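Forums > Off-Grid and Rural Power > Mini-grids > Malwood line extension

Latest | Unanswered | Members | Search

Malwood line extension: is the connection fee fair?
Started by Iqra Rana, Thursday

Iqra Rana
The notice went up at the Malwood store last week and I have now read the whole thing. The Clurno hydro plant is going to run a line over the ridge and connect the 22 houses on our side. Work starts in April if enough people sign. The fee is 142 per house, payable in two parts, and after that you pay by the unit on a prepaid meter.

My questions for people who already live on a small grid like this. Does the fee normally cover the drop from the pole to the house, or only the pole? The notice says "connection to the customer's premises" and that could mean either. And has anybody been asked to pay before the poles were in the ground? We have solar now, a panel and two batteries, and it does the lights and the phones. It won't do a fridge.

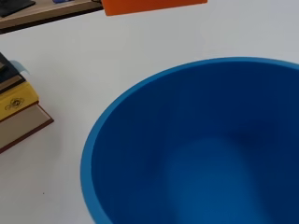 I'm not against it. My mother is keen, mostly for the fridge and an iron. I would just like to know what we are signing.

ridgeback_tom
Ask for it in writing. On our line the fee covered the pole, the drop, the meter and one breaker. Everything past the meter was on us, and that was the part that hurt. My house wiring was old two-core with no ground and the inspector wouldn't pass it. I paid more for the rewire than for the connection.

Paying before the poles go in is common. They use the first half to buy cable. What you want is a date after which you get it back if nothing has been built.

dellwater
I'd keep the solar and skip it. Hydro that size is fine in spring and then the stream drops and you're on evening rationing. We had it three winters running. You pay the fee and then you still need batteries.

ridgeback_tom
Depends on the stream. Clurno is fed off the lake, so it holds up better than most. I was there in January and the lights were steady.

dellwater
Steady for how many houses though. Now add 22 more, half of them with irons and kettles. The turbine doesn't get any bigger when the line does.

meterreader7
I worked on a line crew for a few years, so a few points.

1. Length of line matters as much as the turbine. If they run low voltage over that ridge, the last houses will see dim bulbs at supper time and fridges that won't start. Ask whether there will be a step-up at Clurno and a transformer on your side. If the answer is no, I would not sign.

2. Ask what size the breaker is on each house. On most of these schemes everybody gets the same small one. It keeps one house with a heater from dropping the whole branch.

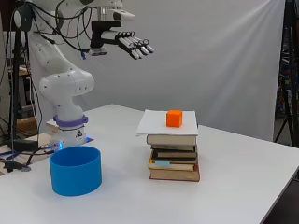 3. Ask who fixes it. A line with no trained person living nearby stays down for days after a storm. The better schemes train two people from the village before the switch-on and pay them a small monthly wage. It costs very little and it is usually the first thing cut from the budget.

4. Keep the solar either way. Put the lights on it and leave the grid for the fridge and the iron.

Iqra Rana
Thank you, this is useful. I walked down and asked at the office. There will be a transformer on our side, at the bottom of the school field. The drop is included up to 17 meters from the pole and after that you pay for the cable. We are well past that, so I need to find out the price of the extra.

Nobody there could tell me the breaker size. They said it would be in the contract, and the contract isn't printed yet.

quiet_acre
I'm on the Clurno side already. The meters are Qin ones with a keypad. They work, but the display is hard to read in daylight and if you enter the code wrong too many times it locks until the next morning. Write the codes down and keep them, the shop doesn't keep copies. Mine came with a Tekinow surge strip that I never ended up using.

As for winter, dellwater is half right. We had evening cuts in the cold weeks, an hour or two, and we were told ahead of time. I wouldn't call it rationing. I do worry about what happens when your side joins, and plenty of people here said so at the meeting. We were told there is spare capacity at night. At supper time there isn't much.

dellwater
Then that is rationing. An hour or two is when people are cooking.

quiet_acre
Most of us cook on wood. It was an hour without the radio.

meterreader7
The supper peak can be handled if they price it. Charge a bit less per unit after nine and people will iron after nine. It worked where I was, though it took a season before anyone changed what they did. A written plan for who gets cut, and in what order, would help too. If it is always the far end of the line there will be bad feeling fast. 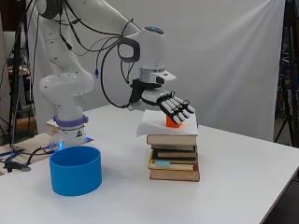
Also, Iqra, on the extra cable. Don't buy it yourself from the market to save money unless they tell you the exact size. Thin cable on a long drop gets you the same dim bulbs as a bad line, and the crew can refuse to hook it up. If two or three of your neighbors are also past the limit, ask whether they would set one more pole and split it. That often comes out cheaper for everybody.

Iqra Rana
There are 7 of us up at the top, all past it. I'll ask them about the pole.

ridgeback_tom
Do that before the contract is printed. Once the pole plan is drawn they don't like to change it.

And get your house wiring looked at now, while the electrician isn't busy. When the line is live he will have every house calling him in the same week.

dellwater
I still say wait a year and see how the first winter goes. The fee might go up a little but you'd know what you were buying.

quiet_acre
On our side the people who waited had to pay for their own pole. Ask about that too.

Iqra Rana
I asked. The price is only for those who sign before the work starts, and they haven't set the one for later. My mother has already told two people we are getting a fridge, so I think we are signing. I'll post the breaker size when I have the contract.

Page 1 of 1 | Reply | Back to Mini-grids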